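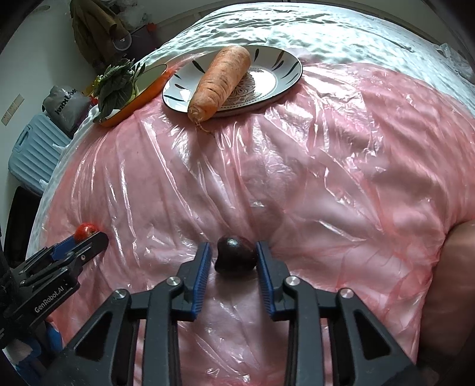

Home recording participants – Grutbridge area

Iltico is looking for people to record everyday handling tasks at home for the Vuretti project. You hold a gripper in each hand and pick up, move and set down ordinary items. The recordings are used to teach robot arms the same tasks. No experience is needed.

What you will do

Most sessions use food: fruit, tomatoes, carrots, leafy greens. You work on a table or a bed, whichever gives you more room. Move at a steady pace and keep both grippers pointed at the work. If you drop something, pick it up and carry on – we keep those takes too.

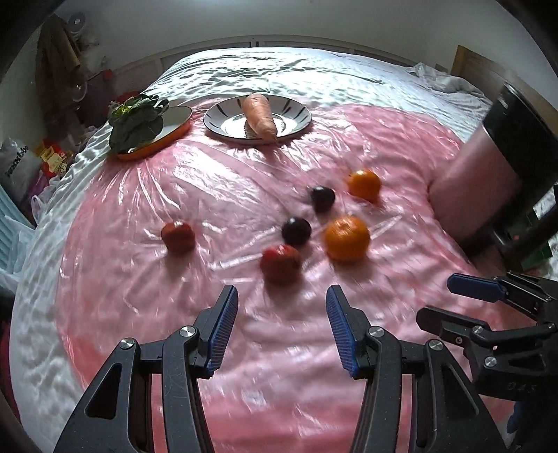 Fruit on pink film, with greens and a carrot in dishes behind.

Later sessions add a tray. Tray tasks take more care with the fingers, as pieces sit close to the walls and to each other.

You need to be 18 or older, able to use both hands for an hour at a time, and have a room with good daylight or a strong lamp. We supply the grippers and the plastic sheeting. You supply the food and dishes.

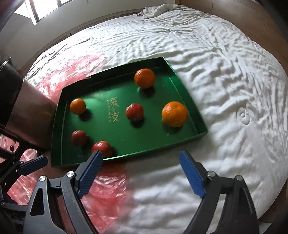 Pay and how to apply

Participants are paid 199 dollars per completed set. We have 161 places, and recording runs through November. Write to the Scanlon office, quoting reference 1412, with your town and the hours you are free. Posted 3 May 2026.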